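4.3 Setting Up Incident Reports from the Roadside

This section covers the first-time set-up of the Zinden incident desk for road accidents, fuel spills and vehicle fires. Complete section 4.2 (User Accounts) before you start. You need an editor account and the desk phone number issued with your license.

4.3.1 Create the road list

1. Open Settings, then Coverage, then Roads.
2. Select Add Road. Enter the name as it appears on road signs. Local names go in the Also Known As field, separated by commas.
3. Enter the two end points. For the Pletberg bypass, for instance, enter Pletberg North and Lawal Junction.
4. Set the marker spacing. The default is 500 meters. Leave it unchanged unless the road authority uses a different spacing.
5. Select Save. The road appears in the list with a gray dot, which turns green when the map has loaded.

Note: Loading the map for a long road takes around 11 minutes. You can continue with 4.3.2 during this time.

4.3.2 Set the report form

1. Open Settings, then Forms, then Road Incident.
2. Turn on the fields your desk needs. Location, Time Seen and Reporter cannot be turned off.
3. For tanker incidents, turn on Cargo, Fire Status and Road Closed.
4. Under Casualties, choose Confirmed Only or Confirmed and Reported. With the second setting, the form shows two boxes and the figures are never added together.
5. Under Source, select at least one required source type: police, fire service, hospital, road authority or eyewitness.
6. Select Save and Lock. Locked forms can be changed only by the account that locked them or by the desk administrator.

CAUTION: Do not set eyewitness as the only required source type. Reports with a single eyewitness source pass straight to the Ready queue and can be published without a second check.

4.3.3 Set the alert code

Each incident type has a three-digit code. Reporters without a data connection send the code by text message to the desk phone, followed by the road name and the nearest marker.

1. Open Settings, then Codes.
2. Select Vehicle Fire. The factory code is 317.
3. Change the code if it is already in use on your desk. Codes cannot begin with zero.
4. Select Send Test. The desk phone receives a message within one minute.
5. Reply OK from the desk phone. The status changes from Pending to Active.

If the status stays at Pending, check that the desk phone number includes the country code, then repeat steps 4 and 5.

4.3.4 Time stamps

The system stores two times for each report: Time Seen, entered by the reporter, and Time Received, set by the server. Only Time Seen is shown to readers. If a reporter enters "early morning" or similar, the form accepts the text but marks the report Incomplete. Ask for a clock time, or select Time Not Known.

Reports with a Time Seen more than 5 hours before Time Received are moved to the Late queue. They do not trigger an alert.

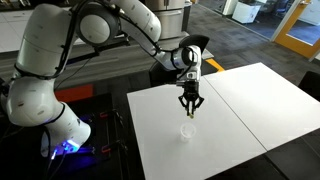
Can two reporters file on the same incident?
Each reporter files a separate report, and the desk editor joins them with the Merge command, which keeps both source lists and the earlier Time Seen.

4.3.5 Updating a published report

1. Open the report and select Update. Do not select Edit, as this changes the text without adding a line to the history.
2. Enter the new details in the Update box.
3. If a casualty figure has changed, enter the new figure and its source. The old figure stays in the history.
4. Select Publish Update.

Note: Desks that share their feed with Fatalari must also select Resend. Updates are not passed on automatically in this version.

Section checked by: Ifeanyi Ogbonna
Last revised: June

Next: 4.4 Picture Credits and Permissions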